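Home | Guides | Workroom | Storage | Contact

Resetting a Shared Worktable: A Guide for Room Users

Prepared by Vasanthi Ramasamy and Tharun Kurup, Stidville Shared Workrooms
Updated January 2021

14 shares | 2 comments

This guide sets out the procedure for clearing and resetting the large worktable in a shared room. It applies to every group that books the space, whatever the length of the booking. Groups should set aside the final part of their session for the work described below.

The procedure assumes a table that has collected a mixture of toys, packaged food, tape, small boxes and drinkware. Tables used only for paperwork may be reset by following Steps 3 and 5 alone.

Before You Begin

Have the following at hand:

Two lidded bins, one for toys and one for supplies
A soft cloth and a mild cleaner
Labels and a marker
The room log

Bags and coats should be moved off the chairs and onto the hooks by the door. Tools on the shelving unit are to stay where they are until the table is finished.

Step 1. Bring the items together

Gather everything on the tabletop into one cluster at one end. Do not sort at this stage. A ball should be placed against a heavier item so that it does not travel. Rolls of tape are laid flat, and boxed goods are kept upright where space permits.

The cluster will usually look untidy. A basketball, a stacking-ring toy, a box of Jello and a roll of gray tape may well end up side by side, and they can remain so until the next step.

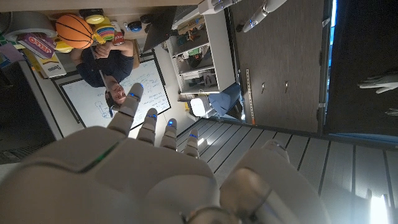

Step 2. Sort by where each item is kept

Sort according to storage location, and leave questions of ownership for later. The standard groups are as follows.

Toys and play items: rings, balls, domes and similar pieces. Stacking toys are stored assembled, with the rings on the post.

Packaged food: sealed boxes return to the pantry shelf. Opened boxes are labeled with the month and placed in a sealed bag. Items labeled before March of the previous year are to be discarded.

Tape, lids and small supplies: these go in the supplies bin. A lid without a matching container is held for one booking period and then recycled.

Printed boxes: check the inside before flattening. Any box with a sticker or printed reference is set to one side of the table and checked against the room log. The log currently holds 2,224 entries, and a search by sticker color is often faster than a search by name.

Mugs: one mug may stay on the table while work continues. It should be set toward the middle, well away from the edges, with the handle turned outward so that it can be picked up cleanly. All others go to the sink.
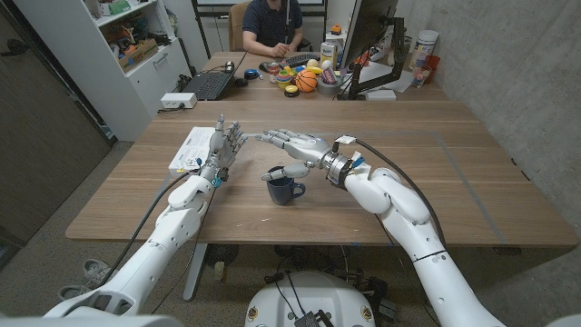

Mug near the middle of the table, with a flat white box set down at the left.

Step 3. Clean the surface

Wipe with the grain, using a damp cloth. Small white marks and light scuffs are common on the wooden tabletops and need not be reported. Deep scratches should be.

Tape outlines on the table are working marks. Wipe along them, never across, and do not lift a corner to clean beneath it. Requests to remove an outline should be sent to Mohandas Rodrigues -- please include the booking number.

Step 4. Hand over the remaining items

Items that fit no group are passed one at a time to the person keeping the log. Hold each one at chest height with the printed side facing out, so that the name can be read and entered. Two people can complete this step comfortably; with larger groups, the others should begin on the chairs and the floor.
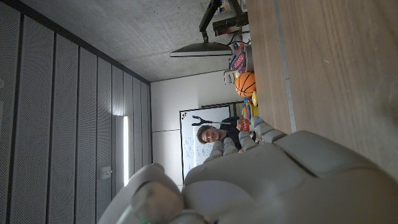 A small red item held at chest level beside the worktable.

Step 5. Check the wall and the shelves

Whiteboard notes remain in place unless the author has initialed them for removal. The reacher-grabber is returned to the whiteboard after use. Shelf bins must not exceed 50 items each, and a full bin is reported to Sumathi Nair before a new one is started.

Sign the log and turn off the hanging lamp.

Related: Labeling Opened Packages | Booking a Room | Lost Items

Share this guide | Print | Back to Guides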